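Unit 2 - Packing Small Goods
Instructor: Ladan Nouri

Sidewalk chalk breaks easily, so lay the sticks flat in the tray, side by side. Keep the lid folded fully open while you load. Sticks standing on end will chip when the box is moved. 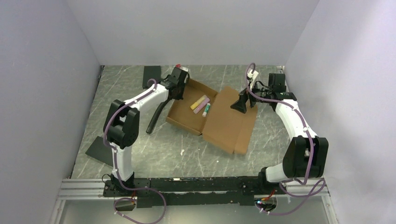

Check each stick for cracks before closing - a cracked one goes in the scrap bin. Fold the lid over and press the front edge down. Write your box number on the packing sheet.

Reading for next week: page 152.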